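Open day at the Haugen robotics site in Boltevbridge. I registered for the manipulation track, so this thread covers that and skips the mobile base hall. Notes in the order I took them.

Doors at 9:30. Badge, safety sheet, closed shoes checked at the desk. The sheet was one page and readable. It listed the stop button locations by cell, which more sites should do.

First stop was the Oketti cell. Two arms on a shared bench, parallel grippers, one overhead camera and one on each wrist. The task was sorting flat cutlery into trays. They ran it live with the guard door closed and the controller screen mirrored on the wall.

Cycle as I saw it: overhead view proposes a target, arm approaches, wrist view corrects, gripper closes, second arm takes over if the part needs turning. The correction step was the slow part. The operator said so before anyone asked.

They posted their own numbers on a whiteboard. 100 attempts that morning with metal spoons, spread out with no overlap. Next to it, the same count with metal spoons in a heap. The second column was much worse and they left it up all day. Good practice.

Failure modes they listed for the heap: two parts gripped as one, gripper tip landing on a part under the target, part rotating in the grip after lift. The third one is mostly a fingertip pad problem. They were using a plain rubber pad and had a softer one on order.

Question from the floor on suction. Answer: fine for the flat sections, poor on a bowl edge, and it won't help when the top part is resting on three others at an angle. They tried it and took it off.

Second stop was the talk on human demonstration. The Flavell team records people doing tabletop work by hand from head height and trains on that. Their set for this task family has 1000 recordings. Most are short.

Their argument for head height: the view moves with the person's attention, and both hands stay in view for most of the work. The cost is that the hands also hide the parts, often right when the contact happens. No fix offered for that beyond more recordings from more people.

The material they spent longest on was wooden spoons and flat sticks. Same color, similar length, thin, and they stack. From above, a stick lying across a spoon handle gives you very little edge to work with.
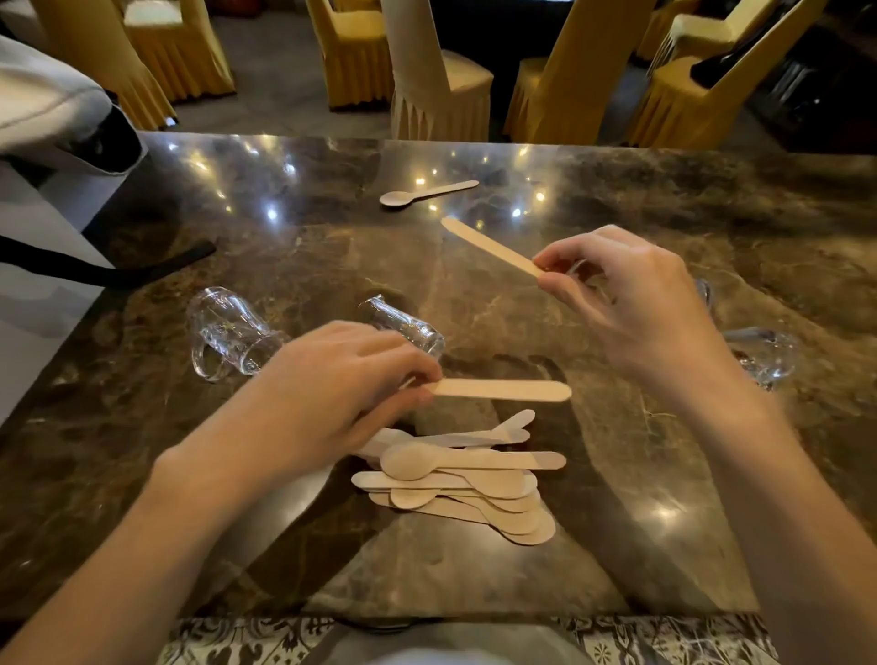 One stick in each hand, most of the rest still in the pile. Glassware on its side further back.

Several things in that one are worth a technical comment. Both hands hold a part at the same time and neither is using a full grasp. On the right it is thumb and index finger at the lower end of the stick, other fingers curled loosely under. A parallel gripper can copy that contact. It can't copy the loose fingers.

The surface matters too. Polished dark marble with ceiling lights reflected in it as bright points. Anyone running a depth camera over a glossy table knows what that does. Add clear glass lying on it and you should expect holes and false returns in the depth map.

Someone asked whether they mask the glass out. They don't. Flavell treats it as part of the layout and wants the policy to keep its distance from it. I would have liked to see a clearance figure. They didn't have one with them.

Labeling: every recording gets segmented by contact, so a new label starts when a hand touches or releases something. 54 label types in total. I think that is too many for this kind of work – several differ only by which hand is involved, and you can store that as a separate field.

They agreed in part. The reason given was that the older tools only read one field. Fair enough, I have legacy formats of my own.

Third stop was back at the Oketti cell for the wooden set. Pile tipped onto the bench by the operator, no arranging. Matte bench, diffuse light, no glass. So this was an easier setup than the marble table and they said that up front.

Result: it got the top parts off cleanly. Once it reached the interleaved layer it began pushing parts sideways to separate them before gripping. That behavior came from the human recordings, per the team. It cost time and it dropped fewer parts.

I watched 2 full runs. The first ended with a stick stood on edge against the tray wall, and the planner would not go near it. Operator reset. The second cleared the bench.

Open items I wrote down: no force data in the human recordings, no figure for mixed wood and metal, and no test on a reflective surface with the arms. The last one is the one I would fund first.

Practical notes for anyone going next time. Take the early slot, the cell viewing area is narrow. Bring your own water. The slides go to registered visitors by email, and mine haven't arrived yet.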